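洗护间工作本
12/01/2021

早上一进门先闻到一股潮味，又是烘衣柜下面那个接水盘没倒。倒掉了，顺手擦了一遍，擦完发现盘子边上有条裂缝，先拿胶带糊了一层。Krešimir你要是看到这条，麻烦去库房翻翻有没有旧的，我记得搬过来的时候多带了一个，放在装衣架的那个大箱子底下，也可能被谁拿去接雨水了（走廊尽头那扇窗，你懂的）。

接着昨天的，还是Farnard送来的那批黑色弹力运动衣物。昨天我只拆了袋、登了记、按薄厚粗粗分了一下，没下水。今天的打算是把第一筐洗出来，晾上，下午开始看印花。结果上午大半时间都耗在标签上了！他们的送样单写的是一套编号，袋子上贴的是另一套，衣服里面的布标又是第三套，我对了半天，最后决定谁的都不用，全部用我们自己的号，从1058开始往后排。对照表我写在本子最后一页了，铅笔写的，别用湿手去翻。

对号的时候有两件里面的布标已经洗得看不见字了，只剩一小条白的，摸着还有点扎。我把它们单独放在一个网袋里，夹了张黄纸条。这两件的成分我不敢猜，手感上弹力比别的大，回弹也快，拉开以后布面不怎么发白。先当作最娇气的那一类对待，冷水，手洗，不拧。等Gisela那边有空帮我剪一小块内缝余量看看再说，剪之前务必先问过Farnard，上次的教训还在（那件骑行背心，不提了）。

洗涤的部分。水温30度，中性洗剂，用的是Sutik那瓶新的。味道淡，泡沫少，漂起来省水，我挺喜欢的，就是瓶口设计得莫名其妙，一倒就顺着瓶身流下来，手上滑溜溜的，差点没抓住。建议以后直接分装到量杯旁边那个小壶里。全部翻面洗，印花朝里，拉链拉上，有魔术贴的先贴好，这几条老规矩都做了。每个网袋里只放一件，别贪多，上次两件塞一个袋，拿出来袖子跟裤腿缠得像麻花，解了好久，拉扯的力气比洗的力气还大，那还测什么印花呢。

黑色布第一遍水有点发灰，第二遍淡了很多，第三遍我看着基本是清的。白棉布条按老办法夹在网袋里一起洗，晾干以后再看沾没沾色，湿的时候看不准，这个我跟Nataša争过不止一次，她说湿的时候看更灵敏，我说湿的时候看见什么都像沾色。这回两种都记，湿着记一次，干了再记一次，谁也别说谁。

脱水。17秒，手动停。我知道机器最短的那档比这个长，所以我是站在旁边掐表的，到点就按停，一筐下来人都站傻了。但是确实有区别，转久了的衣服拿出来，折痕是硬的，印花要是正好压在折痕里，摊平以后能看到一道细细的白印，过半天也退不掉。短转的出来滴水，地上要垫毛巾，麻烦归麻烦，折痕软，抖两下就开了。我个人投短转一票。

晾的时候我又犯了个老毛病，图快，拿夹子直接夹在下摆的压线上了。弹力布一湿就沉，夹子一夹，下摆那里就给拽出两个小尖角，跟猫耳朵似的。幸好发现得早，赶紧取下来平铺在网架上，用手掌从中间往两边推，推了几遍算是平回去了。以后黑色弹力这一类一律平铺，网架不够就等，不许挂！我把这句话写在夹子盒的盖子上了，主要是写给我自己看的。

说到网架，新到的那个Wuisan折叠网架，腿有点晃，右后边那条要往外多掰一点才卡得住。网眼倒是细，衣服放上去不留格子印，比旧的强。旧的那个千万别再用来放印花件了，去年六月（June那本工作本里有记）有一件就是背面全是方格子，熨都熨不掉。

下午看印花。先说总的印象，这批的图案大多是粗线条加大字母，深底亮色，远看很精神，近看问题都集中在几个地方：一是字母的细描边，二是一组细线挨得特别近的地方，三是宽色带收成尖头的那一点。道理不复杂，这些地方印膜要么太细要么两边受力不一样，布一拉，它跟不上。我拿指甲背轻轻蹭（指甲背，不是指甲尖，新来的同事注意一下），再对折，松开，斜着光看。

黑底亮蓝的那一种我花的时间最多。线条一长串弧过去，一头散开一头收拢，看着容易，叠的时候特别烦人，你怎么折都会有一处折痕正好从线上横过去。
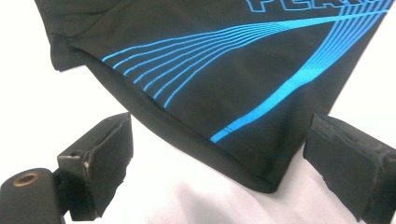
亮蓝描边字、细线和那条收尖的宽带，都在这一面。
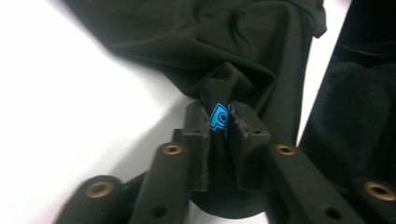
接着说叠法，因为下午跟Despina为这个聊了好久。她以前在店里叠过衣服，手特别快，三下两下一件，四四方方，码在一起像砖头一样漂亮。我叠得慢，还老是歪。可是她那个叠法有个问题，第二折正好落在图案中间，压上一摞，再放两天，那一道就出来了。我们试了三种：她的店铺叠法，我的卷法，还有一种是先垫一张无酸薄纸再对折。卷法对印花最温柔，但是占地方，而且卷的时候手一紧，布就被拉长了一点点，松开以后边缘会起波浪。垫纸的最稳，缺点是费纸，抽出来的时候还爱带出一股静电，噼里啪啦，黑布上立刻吸一层毛。

最后折中了一下：大图案的垫纸，小标志的按Despina的叠法，但是折线往旁边挪一掌宽，避开标志。她说挪了就不方了。我说不方就不方。她翻了个白眼，还是照做了，谢谢她。

静电和粘毛另外写几句。黑色弹力布真的是什么都吸，棉絮，头发，隔壁工作间飘过来的纸屑。粘毛滚筒我不建议在印花上滚，胶太黏的那种会把已经翘边的印膜直接揭起来，我亲眼见过，一小片蓝的，跟鱼鳞一样粘在滚筒上，心都凉了。没翘边的可以滚，顺着一个方向，别来回。印花附近还是用那把软毛刷，稍微蘸一点点水，甩到几乎不滴了再刷。刷子用完请倒挂，别再放回笔筒里了，毛都压歪了。

热压修边试了一件，自己带来的旧衣服，不是送样，放心。118度，垫烘焙纸，压下去默数，抬起来等它完全凉了再揭纸。翘起来的字母边缘重新贴回去了，用指甲背蹭没起来。但是旁边的布面亮了一块，就是那种压过头的油光，侧着看很明显。后来喷了点水雾又用手搓了搓，退了一些，没全退。所以送样暂时一律不压，等我把温度往下试几档再说。Skeltbridge那台小压机的温度显示我也不太信，表上到了，手放近了感觉左半边比右半边热。明天找支测温笔，沿着板子点一圈，画个图贴在机器上。

拉伸这一项还没正式做，只是手拉着看了看。我的手感记录，供参考，不算数据：横向拉，细线先变淡，颜色像被冲稀了，松手就回来；斜向拉，字母描边的拐角最吃力，拐角越尖越容易先裂；竖向拉基本没事。有一件腰侧的地方已经有裂了，细得像头发丝，洗之前就有，登记的时候我画了小图，位置标好了，免得回头又说是我们洗出来的。（Ognjen请你务必把洗前的小图跟洗后的放在一个夹子里，不要分开放，分开放就等于没有。）

还有缝边。这批的下摆有的是平车压线，有的是双针，双针的弹性好，拉到底线也不崩。平车压线的有几件线头没藏好，我没剪，只是绕了个小圈塞回去，剪了怕一路散。真要处理的话请Gisela来，她那个手缝回针我学了一个冬天还是学不像，她缝完翻过来看背面都是整齐的，我缝完正面都不敢给人看。

中午吃饭的时候Krešimir问我，为什么不干脆买几件新的回来测，非要用人家穿过洗过的旧件。我当时嘴里有东西没说清楚，写在这里：新的什么都好，印花刚出来都是平的亮的，看不出脾气。旧件上哪里先翘，哪里先花，哪里起球，都是穿的人一天一天磨出来的，大腿内侧，腋下，背包带压的肩膀，坐着的那一块。你拿着一件旧的翻一遍，大概就知道做图案的人该把细线挪开多远。这个比我在机器上磨多少圈都直观。当然了，旧件的洗法各家不一样，有人开水烫有人扔烘干机，这笔糊涂账没法算，所以两边都得做，新的也得买。预算的事你去说，你口才好。

起球顺便看了几件，都在内侧，印花面还行。起球的地方我拿透明胶带粘了样，贴在卡片上，写了号。胶带请用窄的那卷，宽的贴上去卡片会翘。

颜色的问题。亮蓝在我们屋里那两盏灯下面看是不一样的，靠窗那盏偏冷，蓝得发绿；靠门那盏偏黄，蓝就显旧。我差点因为这个把一件记成“褪色”，拿到窗边又好了，气得我自己跟自己生气。比色一律到灯箱里比，灯箱开了先等它稳一会儿，别急着看。灯箱里也别堆东西了，今天打开，里面有半包饼干。饼干我吃了，不用找了。

还有黑色本身，洗完干了以后有的偏棕，有的偏蓝，单独看都是黑，摆在一起才看得出来。Despina说客户不会在意，我说做一整队衣服的人肯定在意，站成一排拍合影，一个发棕一个发蓝，多难看呀！她想了想说那倒是。所以报告里我打算加一小段讲底布颜色，不长，配一行对比就行。写法上请Nataša帮我把把关，我一写就啰嗦（看这本子就知道）。

白棉布条的湿看结果：大部分干净，夹在最厚那件里的那条有一点点灰，非常淡，我和Nataša两个人看了都说有，不是我多心。干的明天早上补。如果干了以后看不出来，那就算她赢一半我赢一半。

网架上的先别收。最里面那排我摸着腰头还是潮的，松紧带里面藏水，外面干了它都没干。急着收进袋子会闷出味道来，上回就是。窗户我留了一条缝，风扇开最小，朝墙吹，别对着衣服吹，对着吹会把袖子吹得翻过去，翻过去就压到印花。

明天要弄的，随手列在这里，不分先后：补干看结果；测温笔；把第二筐下水，那一筐里有两件浅色的，千万拿出来单独洗；问Farnard要印花当时用的膜的资料，上回他们说发，一直没发；网袋的拉头坏了一个，线头勾衣服，扔掉或者缝死；薄纸快没了，要订，订大张的自己裁，小张的不划算。

另外那个装送样的纸箱，底已经软了，搬的时候请从下面托着。我今天抱到一半底就开了，衣服哗啦一下全出来，幸亏都在袋子里。后来换了个塑料的筐，放在水槽左手边的架子上，盖子是从别的筐上借的，不太合，压一压能盖住。

晚上走之前又去看了一眼烘衣柜的接水盘，胶带那里有一颗小水珠。换盘子的事还是得快点。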